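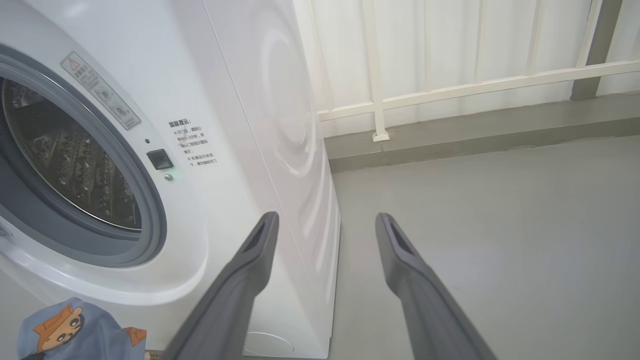 전면 투입식 세탁기의 둥근 문과 안쪽 스테인리스 드럼.

입는 사람의 이야기를 오래 듣고 만든 옷, 야를리에(Jalier) 2021 봄여름 리넨 컬렉션 ‘짐데일’ 출시

생활 의류 브랜드 야를리에(Jalier)가 2021년 3월 14일 일요일, 집에서 편하게 빨아 입을 수 있는 리넨 의류 컬렉션 ‘짐데일(Zimdale)’을 공식 온라인 매장과 성수동 쇼룸에서 동시에 선보인다. 지난겨울 내내 원단과 씨름하며 준비한 옷들을 드디어 여러분 앞에 내놓게 되어 저희 식구 모두 설레는 마음을 감추지 못하고 있다.

리넨을 좋아하는 분은 참 많다. 바람이 잘 통하고 입을수록 몸에 붙는 그 맛을 한번 알고 나면 여름마다 다른 옷에는 손이 잘 가지 않는다. 그런데도 막상 매장에서 만나는 손님들께 여쭤 보면 “예쁜데 관리가 겁나서요” 하고 웃으며 옷을 도로 걸어 두시는 경우가 많았다. 세탁소에 맡기자니 번거롭고, 집에서 빨자니 줄어들까 걱정이고, 다림질은 생각만 해도 땀이 난다는 말씀이었다. 짐데일 컬렉션은 바로 그 이야기들을 공책에 하나하나 받아 적는 데서 출발했다.

이번 컬렉션은 셔츠와 원피스, 통이 넉넉한 바지, 앞치마 등 모두 여덟 가지 품목으로 꾸려졌다. 원단은 오랫동안 함께해 온 직물 공방 수오미넨(Suominen)에서 짰고, 재단에 들어가기 전에 두 번 물세탁을 거쳤다. 봉제선은 시접을 안으로 말아 넣어 올이 풀리지 않게 했으며, 단추는 빨래할 때 덜 부딪히도록 얇고 가장자리가 둥근 자개단추를 골랐다. 주머니 깊이 하나를 두고도 사무실에서 한참 말이 오갔는데, 결국 휴대전화를 넣고 쪼그려 앉아도 빠지지 않을 만큼 깊게 하자는 쪽으로 기울었다.

색은 생쌀, 마른 갈대, 묽은 먹, 그리고 디자인팀이 마지막까지 아끼던 살구까지 네 가지로 나온다. 처음에는 살구를 빼자는 의견도 있었지만, 시제품을 입고 출근한 직원이 점심시간에 식당 사장님께 옷 칭찬을 듣고 돌아온 뒤로 분위기가 확 달라졌다는 후문이다.

디자인을 총괄한 쇼네드 케메이스(Sioned Kemeys)는 “저는 어릴 때 할머니 댁 마당에서 리넨 이불보가 펄럭이는 걸 보면서 자랐어요. 할머니는 그걸 특별한 천이라고 생각하지 않으셨고, 그냥 매주 빨고 널고 개고 또 덮으셨지요. 이번 옷들도 그렇게 대해 주시면 좋겠습니다. 국물이 튀면 빨고, 아이가 안겨서 구겨지면 구겨진 대로 입고, 그러다 팔꿈치가 조금 해지면 저희한테 보내 주세요. 기쁘게 고쳐 드릴게요”라고 말했다.
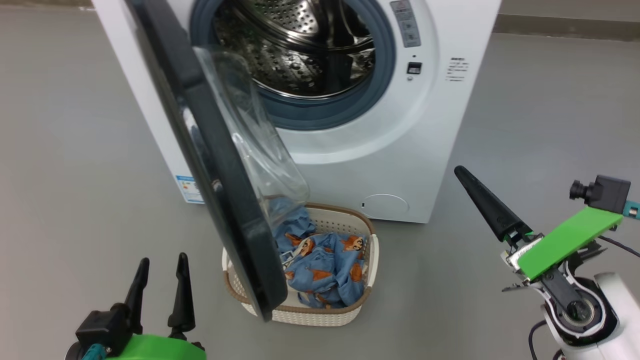
오래 입기 위한 세탁 안내

옷마다 손바닥만 한 안내 카드를 넣어 드린다. 글씨를 조금 크게 인쇄해 달라는 부모님 세대 손님들의 부탁도 잊지 않고 반영했다. 주요 내용은 다음과 같다.

- 찬물이나 미지근한 물에 중성세제를 풀어 약한 코스로 세탁한다.
- 진한 색은 첫 세탁 때 따로 빤다.
- 세탁조는 가득 채우지 말고 여유를 둔다.
- 세탁이 끝나면 바로 꺼내 두어 번 털고, 어깨선을 맞추어 그늘에 넌다.
- 건조기의 고온 코스는 피한다.
- 다림질은 살짝 촉촉할 때 안쪽부터 한다. 물론 구김을 그대로 즐기셔도 좋다.

수선 서비스 ‘베타르드’도 함께 시작

컬렉션 출시와 함께 수선 서비스 ‘베타르드(Betard)’도 문을 연다. 짐데일 컬렉션을 구입한 고객은 구입일로부터 2년 동안 한 벌당 2회까지 무상으로 수선을 받을 수 있다. 떨어진 단추, 터진 솔기, 작은 구멍은 물론이고 밑단 줄임도 포함된다. 기운 자리가 드러나는 것이 좋다는 분께는 색실로 수를 놓듯 꿰매 드리니, 신청하실 때 원하시는 실 색깔을 편하게 적어 주시면 된다. 신청은 공식 온라인 매장의 수선 게시판이나 쇼룸에서 할 수 있다.

오는 6월에는 그동안 들어온 수선 의류 가운데 주인의 허락을 얻은 옷들을 모아 쇼룸 한쪽에서 작은 전시도 열 계획이다. 옷에 얽힌 사연을 짧게 적어 나란히 걸어 둘 예정이며, 관람은 무료다. 자세한 일정은 정해지는 대로 온라인 매장 공지로 알려 드린다.

쇼룸을 찾는 분들은 전 품목을 입어 볼 수 있고, 여러 번 세탁한 견본과 새 옷을 나란히 만져 보며 감촉을 비교할 수도 있다. 방문객이 몰리는 주말 오후에는 잠시 기다리실 수 있으니 너른 양해를 부탁드린다. 따뜻한 보리차를 준비해 두겠다.

야를리에 소개

야를리에는 집과 동네에서 매일 입는 옷을 만드는 생활 의류 브랜드다. 계절마다 적은 수의 품목을 천천히 만들며, 성수동에서 쇼룸과 수선실을 함께 운영하고 있다.

보도자료 문의: 야를리에 홍보 담당 | © 2021 Jalier. All rights reserved. | 맨 위로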